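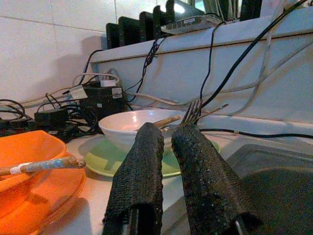
Korketine Reports First Results From Kitchen Chores Study

NULTEVSTEAD, 2024-02-09 - Korketine today released early results from Gatus, its study of whether two-armed robots can take on everyday kitchen work. The short answer is that they can do parts of it, slowly, and with a person close by.

The study began in January and covers dishes at a household sink: picking up forks and chopsticks, lifting bowls off plates, and handling a brush over the basin. The arms run on Ki, the company's control software. 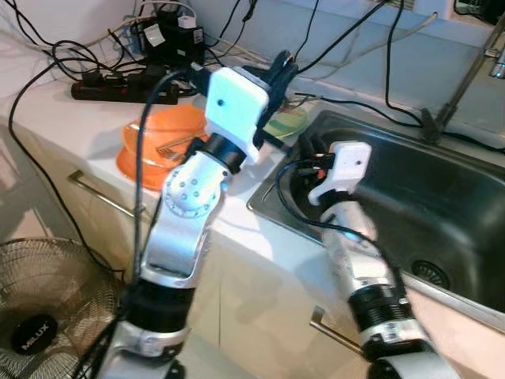
What the trials showed

Korketine ran 200 trials. In 103 of them the arms finished the assigned task without help. Bowls and plates gave the least trouble. Thin utensils lying across a bowl were the most common cause of a stop.
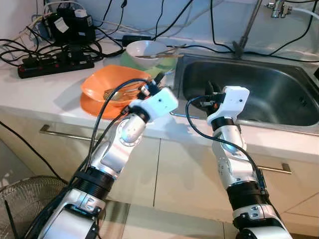
A full place setting took the system around 600 seconds, far longer than most people would need. Speed was not a goal in this round.

"We get asked when people can buy one, and I don't have a date to give," said Timo Fuchs, who leads the study. "A fork is still hard. Two dishes stacked together are still hard. We would like to fix those before we talk about a product."
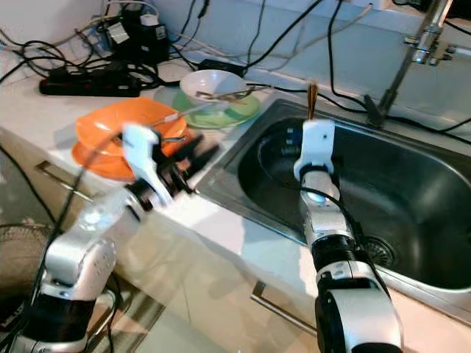
The next round will use 3 kitchens with different sinks and counter heights. Korketine will also begin work on a shop-floor task, sorting small parts into trays, to see how much of the kitchen training carries over - the company expects some of it will not.

Results from that round will be posted on the Korketine website.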